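Wilby 테이블 커버 사용기: 작업 테이블에 씌우고 11개월 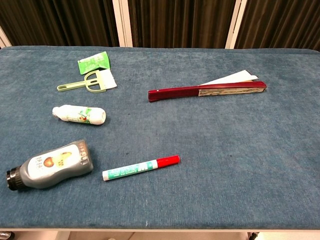 커버를 씌운 작업 테이블. 연두색 스크레이퍼와 회색 병, 마커를 올려 둔 상태.

작업방에서 쓰는 직사각형 테이블에 Wilby의 천 커버를 씌운 지 11개월이 됐다. 살 때 찾아본 후기는 대부분 받자마자 쓴 것이어서 별 도움이 안 됐다. 색이 예쁘다, 배송이 빠르다 정도였고 몇 달 지나서 어떻게 되는지는 나와 있지 않았다. 그래서 오래 쓴 사람 기준으로 적어 둔다. 내 돈으로 샀고 업체에서 받은 것은 없다.

사게 된 이유

원래 이 테이블은 아무것도 안 깔고 썼다. 상판이 단단하고 매끈해서 닦기는 좋은데 소리가 컸다. 병을 내려놓아도 소리가 나고 가위를 내려놓아도 소리가 난다. 밤에 작은 물건을 분류하거나 라벨을 붙이는 일이 많은데 집이 조용할 때는 그 소리가 꽤 거슬렸다. 또 하나는 굴러가는 문제였다. 마커를 내려놓으면 굴러서 바닥으로 떨어지고, 주우려고 몸을 숙이는 동안 다른 것이 또 굴러간다. 바닥이 아주 조금 기울어 있는 집이라 더 그랬던 것 같다.

처음에는 고무 매트를 깔았다. 소리는 줄었는데 냄새가 한 달 넘게 남았고, 종이를 올리면 밀리지 않아서 불편했다. 종이 한 장을 옆으로 옮기려면 매번 들어야 한다. 다음에는 부엌에서 쓰던 식탁보를 접어서 깔아 봤는데 얇아서 손목을 움직일 때마다 주름이 같이 따라왔다. 그다음에 찾은 것이 이 커버다.

구성과 규격

내가 산 것은 폭 90cm짜리 롤이다. 길이는 주문할 때 정하고, 받은 다음 테이블에 맞춰 직접 자르는 방식이다. 테이블 깊이가 60cm라서 앞뒤로 접어 내릴 여유가 있다. 봉제선이나 모서리 고무줄은 없다. 말 그대로 천만 온다. 고정용 부속도 들어 있지 않다. 상품 설명에는 '커버'라고 되어 있어서 씌우기만 하면 되는 물건으로 생각하기 쉬운데, 재단과 고정은 사는 사람 몫이다. 이 부분은 상품 페이지 맨 아래에 작게 적혀 있다. 나도 주문한 다음에 읽었다.

색은 파란 기가 도는 회색이다. 화면으로 볼 때는 회색에 가까웠고 받아 보니 파란 기가 조금 더 있었다. 조명에 따라서도 달라 보인다. 노란 등 아래에서는 거의 회색이고 낮에 창가에서 보면 파란 쪽이다. 색에 민감한 작업을 하는 사람이라면 무채색 회색으로 생각하고 사면 안 된다. 나는 색을 맞추는 일은 하지 않으니 문제가 없었다.

표면은 얇은 카펫과 펠트의 중간쯤 된다. 보풀이 길게 일어난 천은 아니고 손으로 쓸면 약간 까슬하다. 맨팔을 오래 대고 있으면 여름에는 조금 덥다. 8월에는 팔 닿는 자리에 얇은 수건을 깔고 썼다. 겨울에는 반대로 상판의 찬 기운이 안 올라와서 좋았다.

자르고 씌우기

배송은 말려서 왔고, 펼치면 끝이 계속 말려 올라간다. 반대 방향으로 말아서 하룻밤 두니 거의 펴졌다. 설명서에는 무거운 책을 올려 두라고 되어 있는데 책 자국이 네모나게 남아서 며칠 갔다. 반대로 마는 쪽을 권한다.

자를 때는 일반 가위로 해도 된다. 다만 긴 직선을 가위로 자르면 선이 조금씩 물결친다. 나는 첫 번째 긴 변을 가위로 잘랐다가 마음에 안 들어서 두 번째는 쇠자를 대고 칼로 잘랐다. 칼날을 새것으로 바꾸고 힘을 주지 않고 여러 번 긋는 것이 낫다. 한 번에 자르려고 누르면 천이 밀린다. 자른 단면에서 올이 풀리지는 않았다. 대신 가루처럼 짧은 섬유가 떨어지는데, 자른 날 청소기를 한 번 돌리고 나서는 신경 쓸 정도가 아니었다.

모서리는 선물 포장하듯이 접는 방법과 삼각형으로 잘라 내고 맞대는 방법이 있다. 가구 천갈이를 취미로 하는 Hafþór Ketilsson의 글에서 두꺼운 천은 접으면 안쪽이 뭉치니까 잘라 내라고 되어 있어서 그대로 했다. 처음 한쪽은 너무 많이 잘라서 상판이 조금 보인다. 벽 쪽으로 돌려놓아서 평소에는 안 보인다. 자를 때 조금씩, 두세 번에 나눠서 자르는 것이 좋겠다.

고정은 상판 아래쪽에 집게로 했다. 양면테이프도 써 봤는데 이 천에는 잘 안 붙는다. 표면이 고르지 않아서 그런지 며칠 지나면 한쪽부터 떨어진다. 타카를 박을 수 있는 상판이면 타카가 제일 깔끔할 것이다. 나는 나중에 벗길 수도 있다고 생각해서 집게로 두었다. 집게는 앞쪽에 두면 무릎에 걸린다. 뒤쪽과 옆에만 물리고 앞쪽은 접어 내린 천의 무게로 버티게 했더니 지금까지 큰 문제 없이 쓰고 있다. 가끔 의자 팔걸이에 걸려서 앞자락이 밀려 올라오면 손으로 다시 내려 준다.

물건을 올려놓았을 때

이 커버를 산 가장 큰 이유가 이것이었고, 가장 만족하는 부분도 이것이다. 둥근 것을 눕혀 놓아도 잘 굴러가지 않는다. 마커는 내려놓은 자리에 그대로 있고, 플라스틱 병도 눕혀 둘 수 있다. 작은 병을 눕혀 놓고 다른 병을 찾는 식으로 일하는 사람에게는 꽤 다르다. 예전에는 손을 떼기 전에 다른 물건에 기대어 놓아야 했다.

소리도 많이 줄었다. 플라스틱 병을 내려놓는 소리는 거의 안 난다. 금속은 줄기는 하지만 둔탁한 소리가 난다. 쇠자를 떨어뜨리면 여전히 들린다. 천 한 장이니 방음재 수준을 기대하면 안 된다.

얇고 납작한 것은 집기가 조금 어려워졌다. 동전이나 종이 조각은 매끈한 상판에서는 가장자리로 밀어서 떨어뜨려 받을 수 있었는데, 이 천 위에서는 밀리지 않고 걸린다. 대신 손톱을 밑으로 넣으면 천이 살짝 눌려서 들어 올리기는 쉽다. 낱개 포장된 작은 봉지 같은 것은 어느 쪽이든 문제가 없다. 자주 밀어서 옮기는 일이 있으면 작은 쟁반을 하나 같이 쓰는 것이 편하다.

이가 있는 도구는 조심해야 한다. 톱니 모양 날이 달린 스크레이퍼를 끌어서 옮기다가 천이 몇 번 걸렸다. 걸린 자리는 섬유가 일어나는데 손가락으로 눌러 문지르면 대충 가라앉는다. 완전히 없어지지는 않고 비스듬히 보면 보인다. 그 뒤로는 들어서 옮긴다.

글씨를 쓰기에는 좋지 않다. 종이 한 장만 놓고 볼펜으로 쓰면 펜 끝이 종이를 뚫는다. 마커는 그나마 괜찮은데 글씨가 조금 흔들린다. 라벨에 손으로 적는 일이 있으면 밑에 책받침이나 두꺼운 종이를 대야 한다. 나는 클립보드를 하나 옆에 세워 두고 쓴다. 칼질도 당연히 안 된다. 재단판을 따로 올려야 하고, 재단판은 이 천 위에서 의외로 조금씩 움직인다. 판 뒤에 미끄럼 방지 스티커를 붙였는데 별로 달라지지 않았다.

얼룩과 청소

마른 먼지와 실밥은 청소기로 된다. 브러시 달린 좁은 노즐을 쓰면 잘 빨린다. 흡입을 세게 하면 천이 들려 올라오니 약하게 해야 한다. 테이프 클리너도 써 봤는데 접착이 강한 것은 섬유를 같이 뜯어내서 그만뒀다. 머리카락은 잘 안 떨어진다. 결에 한번 끼면 손으로 집어내야 한다. 고양이나 개를 키우는 집이라면 이 점을 먼저 생각해 보는 것이 좋다.

액체는 종류에 따라 다르다. 물은 바로 스미지 않고 잠깐 맺혀 있어서 그사이에 휴지로 누르면 된다. 커피는 닦고 나서도 테두리가 남았다. 젖은 수건으로 테두리보다 넓게 적셔서 같이 말리니 많이 옅어졌다. 문지르면 그 자리만 털이 일어나서 얼룩보다 더 눈에 띈다. 누르고 떼고를 반복하는 수밖에 없다. 기름은 안 빠진다. 재봉틀 기름을 한 방울 흘렸는데 주방세제를 희석해서 여러 번 눌러도 어두운 점으로 남았다. 유성 마커도 마찬가지다. 뚜껑을 연 채로 내려놓으면 점이 찍히고, 찍힌 점은 계속 있다.

상판에서 벗겨서 통째로 빠는 것은 한 번 했다. 욕조에 미지근한 물을 받아서 중성세제를 풀고 담갔다가 밟지 않고 눌러서 헹궜다. 물을 먹으면 무겁다. 혼자 들어 올리기 힘들어서 욕조 턱에 걸쳐 두고 물이 빠질 때까지 기다렸다. 다 마르는 데 이틀 걸렸고, 말린 뒤에 한쪽 변이 조금 줄었다. 원래 접어 내린 부분에 여유가 있어서 다시 씌우는 데 문제는 없었지만 딱 맞게 재단한 사람은 곤란할 수 있다. 세탁할 생각이면 여유를 넉넉히 두고 자르는 것이 좋다. 세탁기는 시도하지 않았다. 설명서에도 세탁기는 쓰지 말라고 되어 있다.

냄새는 처음 며칠 동안 새 양탄자 냄새가 약하게 났다. 창문을 열어 두니 일주일 안에 없어졌다. 고무 매트와 비교하면 없는 것이나 마찬가지다.

시간이 지나면서 달라진 점

팔꿈치가 닿는 자리 두 군데가 눌려서 반들반들해졌다. 색이 빠진 것은 아니고 결이 누운 것 같다. 솔로 반대 방향으로 빗으면 조금 살아나는데 며칠 지나면 다시 눕는다. 무거운 것을 오래 올려 두었던 자리에는 눌린 자국이 있다. 작은 바이스를 몇 달 올려 두었다가 치웠더니 받침 모양이 그대로 남았고 지금도 옅게 보인다.

가까이서 보면 표면에 옅게 어두운 점들이 있어서 완전히 단색으로 보이지는 않는다. 덕분에 작은 얼룩이 있어도 앉은 자리에서는 크게 거슬리지 않는다. 밝은 색 물건은 이 색 위에서 잘 보인다. 연두색이나 흰색은 금방 찾는다. 회색 물건도 크기가 있으면 괜찮지만 작은 회색 부품이라면 찾기 어려울 것이다. 어두운 나사는 실제로 몇 번 못 보고 지나쳤다. 손바닥으로 쓸어 보면 잡힌다.

늘어나거나 우는 현상은 없었다. 여름 장마 때 조금 느슨해진 느낌은 있었는데 집게를 다시 물리고 나서 괜찮아졌다. 창가 쪽 반이 바래지 않을까 걱정했지만 지금까지는 반대쪽과 차이를 모르겠다. 직사광선이 오래 드는 자리는 아니어서 다른 집에서는 다를 수 있다.

다른 제품과 비교

Sullitz 제품은 친구 집에서 써 봤다. 뒷면에 고무 코팅이 있어서 집게 없이 올려만 놓아도 움직이지 않는다. 표면은 더 매끈하고 얇다. 글씨 쓰기는 Sullitz가 낫고, 병을 내려놓을 때 소리는 Wilby가 덜 난다. 가격은 Sullitz 쪽이 더 비싸고 크기가 정해져 있어서 내 테이블에는 안 맞았다. 일반적인 책상에 쓸 것이고 재단이 귀찮으면 그쪽이 맞을 것이다.

Shahbazi는 견본만 받아 봤다. 훨씬 두껍고 푹신하다. 유리처럼 깨지기 쉬운 것을 다루는 사람에게는 좋겠지만, 키가 작은 병을 세워 보면 살짝 기운다. 나는 세워 두는 물건도 많아서 제외했다. 견본 색은 다섯 가지가 왔고 회색 계열은 그중 갈색에 가까운 것 하나뿐이었다.

가격과 구입처

Gromgate에서 샀고, 배송비를 빼고 13달러였다. 같은 폭의 천을 동네 원단 가게에서 사면 더 쌀 수도 있다. 다만 내가 가 본 곳에는 이 정도 두께에 이 색이 없었다. 포장은 비닐 한 겹이었고 한쪽 끝이 살짝 구겨져서 왔는데 어차피 접어 내리는 부분이라 교환하지 않았다. 재단한 뒤에는 교환이 안 된다고 하니 받으면 자르기 전에 전체를 펼쳐서 흠이 없는지 보는 것이 좋다.

남은 자투리는 버리지 않고 서랍 바닥에 깔았다. 서랍을 열고 닫을 때 안에서 굴러다니던 것이 조용해졌다. 더 작은 조각은 의자 다리 밑에 붙였는데 순간접착제로는 하얗게 굳어서 보기 싫고, 목공 본드가 나았다.

사도 되는 경우와 아닌 경우

작은 병이나 튜브, 펜처럼 구르는 물건을 늘어놓고 고르거나 정리하는 자리라면 살 만하다. 밤에 소리 때문에 신경 쓰이는 사람에게도 맞는다. 테이블 크기가 표준이 아니어서 기성 매트가 안 맞는 경우에도 괜찮다.

글씨를 많이 쓰는 책상, 칼질하는 작업대, 기름이나 물감을 쓰는 자리에는 권하지 않는다. 밥을 먹는 테이블에도 아니다. 털 날리는 동물이 올라오는 테이블도 마찬가지다.

다시 산다면 같은 것을 사되 길이를 한 뼘 더 주문하고, 모서리는 종이로 먼저 본을 떠서 자르겠다. 지금 쓰는 것은 기름 얼룩이 있는 쪽을 벽으로 돌려서 당분간 더 쓸 생각이다.

2020-07-08 추가. 집게 크기를 묻는 분이 있어서 적는다. 상판과 천을 같이 물어야 하니 상판 두께보다 넉넉하게 벌어지는 것으로 사야 한다. 나는 처음에 작은 것을 샀다가 두 개가 튕겨 나가서 한 치수 큰 것으로 바꿨다. 물리는 면에 고무가 붙어 있는 것이 자국이 덜 남는다.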